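Flavumetti Collection Guide
Section 4: Recording shelf demonstrations

Before you start this section, finish Section 3 (Powering up and homing) and check that the status light on the operator desk is green. Recording will not start if homing is incomplete.

This section covers single-item demonstrations: the operator drives the robot through one short handling task on one item, and the system stores it as one episode. Tasks that use both hands together are in Section 6.

4.1 Laying out the shelf

1. Open the Petach task list on the desk computer and choose a shelf task. The list shows which items are needed and which layout card to follow.
2. Place the items on the shelf in the order given on the card. Labels should face the aisle unless the card says "mixed".
3. Push each item back until it is clear of the front rail. A can standing on the rail is easily knocked off by the knuckles.
4. Leave the target shelf as the card shows it. Some tasks need it bare and some need it half filled.
5. Scan the layout card. The card number is written into every episode until you scan another.

Note: Do not tidy the shelf between episodes in a mixed layout. Cans that lean or have shifted a little are useful to the training set. Stand an item up again only if it has fallen flat or is blocking the one you need.

4.2 Positioning the robot

1. Drive the base up to the shelf at low speed and stop at the mark on the layout card.
2. Turn the base to the angle given. Most cards allow three angles, and you should use all three over the course of a batch.
3. Apply the base brake.
4. Raise both hands to the ready pose and open the fingers.
5. Look at the head camera view. You should see the items for the task and the working hand. If you cannot see both, adjust the head tilt, not the base.

Caution: Keep everyone out of the marked area while the brake is off. The operator cannot see behind the robot from the desk.

4.3 Recording an episode

1. Put on the operator gloves and hold still until the desk shows "Matched". The robot's hands will then follow yours.
2. Press the left foot pedal to start recording. Wait for the tone.
3. Read the instruction on the screen once, then begin. Do not rehearse the movement after the tone.
4. Move the working hand to the item at a steady pace. Bring the fingers around it from one side and close them gently.
5. Lift the item clear of its neighbours before moving sideways.
6. Carry it to the target position. Keep the idle hand open and away from the shelf.

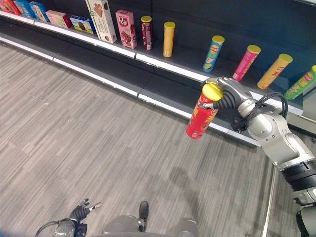 7. Lower the item until it touches the surface, then open the fingers fully before drawing the hand back.
8. Return to the ready pose and press the left pedal again to stop.
9. Mark the episode on the screen as Good, Poor or Discard.

An episode should last no more than 29 seconds. The system warns you at 20 seconds with a short beep. If you are still reaching for the item when you hear it, stop and mark the episode Discard.

Use Poor for episodes in which the task was completed but with a second attempt at the grasp, a bump against another item or a long pause. These are kept in a separate set. Use Discard if the item was dropped, if the wrong item was taken or if anyone entered the marked area.

Caution: Never reach in to catch a falling item while the gloves are matched. Press the right pedal to freeze the arms first.

4.4 Checking the wrist cameras

The head camera gives the general view. The wrist cameras supply the close detail, and an episode without a usable wrist stream is rejected at upload. Check both streams at the start of each batch and again after changing a fabric cover.

1. Open the Jacquet viewer and select Wrist L, then Wrist R.
2. Bring the hand over the items and hold it there. The fingertips should be visible.
3. Check that the cover has not slipped forward over the fingers. Folds along the side of the view are acceptable.
4. Move the hand slowly along the row and watch for dropped pictures.

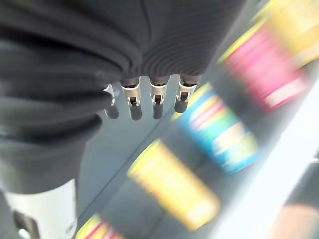 Fig. 4-2. Wrist view above a row of packaged goods. Fingertips showing below the cover, the leftmost partly hidden by a fold; goods blurred.

Blur on the goods is normal during fast movements and is no reason to discard an episode. If the fingertips themselves are blurred, the lens may be dirty or the camera mount may have worked loose. Wipe the lens with a dry cloth, then check the mount screw. Do not use spray cleaner on the wrist.

Note: After changing a cover, open and close the hand fully five times before recording. This shows up any fabric caught in the finger joints.

4.5 Bottles and clear panels

Bottle tasks use the same pedal sequence, with these differences.

1. Select "Bottles" in the Petach list so that the lower grip force is loaded.
2. Approach from above where bottles lie against each other. Coming in from the side tends to roll them.
3. Where there is a clear panel, keep the knuckles away from its edge. The operator's depth view does not show clear plastic reliably, so judge the distance from the wrist stream.
4. Pause for one second when the hand is over the bottle, then close the fingers.
5. Lift straight up until the bottle is free of the panel.

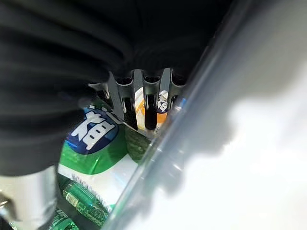

Fig. 4-3. Wrist view of a bottle task, with the clear panel on the right.

Reflections in the panel will appear in the recording. Leave them. Smears should be wiped off only at the end of a batch, so that the panel looks the same throughout.

Caution: If the hand presses against the panel and the force bar turns red, press the right pedal and back the arm away using the desk controls. Do not pull back with the gloves.

4.6 Finishing a batch

A full batch is 184 episodes marked Good. Poor episodes do not count towards the total.

1. Return both hands to the rest pose and take off the gloves.
2. Press "Close batch". Enter your operator code and the cover type fitted to each hand.
3. Wait for the Liden uploader to show "Sent". Leave the desk computer switched on until it does.
4. If any episodes are listed as "Incomplete", open each one and check which stream is missing. Record a replacement with the same layout card.
5. Release the gloves to their charging stand.

The September reference set holds 3,663 episodes and can be opened read-only from the Jacquet viewer. New operators should watch at least one full task from it, at normal speed, before recording their first batch.

Section last revised: Nov 8, 2025

Next: Section 5, Labelling and review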